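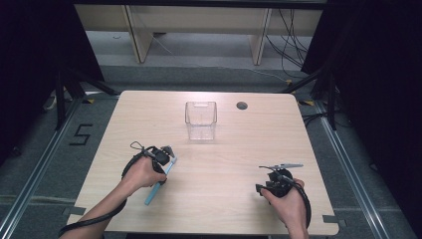
The Long Goodbye to a Video Player

Software & Tools | 11/25/19 | 18 shares | 3 comments

Adoración Quintana keeps a laptop in her office that has not been updated since she inherited it. It sits on a filing cabinet with a note taped to the lid reading DO NOT CONNECT, and its only remaining job is to play video files that will not play anywhere else.

The files were made with Casetti, a recording program that came bundled with a line of inspection cameras and went out of favor along with them. Quintana looks after the archive at Aranda, a company that checks pipes and culverts for towns that would prefer not to think about them. She has 135 hours of footage in the Casetti format. All of it shows the inside of something damp.

"People ask why we don't just delete it," she says. "Then a road sinks, and they stop asking."

The trouble with Casetti is that it was quite clever. Most recorders of its day saved a picture and forgot everything else. Casetti tucked the distance down the pipe, the tilt of the camera head and the operator's notes into the same file as the video, in a spot where no ordinary player would think to look. Open one in a modern program and you get either a black window or a very confident error message. Convert it with one of the free tools and you get the pictures without the numbers, so you know that there is a crack and can only guess which street it is under.

Enter Wedik, a small program with an ugly icon. Fulgencio Llorente wrote the first version over a December break, mainly to get out of driving to Quintana's office every time he needed a clip. It plays the old files, shows the hidden data in a strip along the bottom, and exports both to something a normal computer will accept. It also steps backward one frame at a time, a feature Llorente describes as "the only one anybody has ever thanked me for."

The manual is three pages long. One of them is an apology for the color scheme.

I spent an afternoon with Wedik and came away fond of it, in the way one is fond of a car with a trick to the door. The volume slider works in the wrong direction. Snapshots are saved to whatever folder you used last, even if you used it last spring. But scrub through a recording and the distance counter keeps up without a stutter, and the exported files opened on everything I tried – including a phone I had assumed was past caring.

There is a commercial rival, Fiditz, that does much the same with better fonts and a yearly fee. Nerea Tejada runs its support desk and is gracious about the competition. Fiditz will process a whole folder overnight, she points out, and when it fails there is a person to shout at. With Wedik you can shout at Llorente, but he is often at lunch.

Quintana has started moving the archive across, oldest recordings first, a few each morning while the coffee brews. The laptop stays on the filing cabinet for now. Its fan has developed a rattle, and she has turned the radio up.

Filed under: Video software, Old formats, Workplace tech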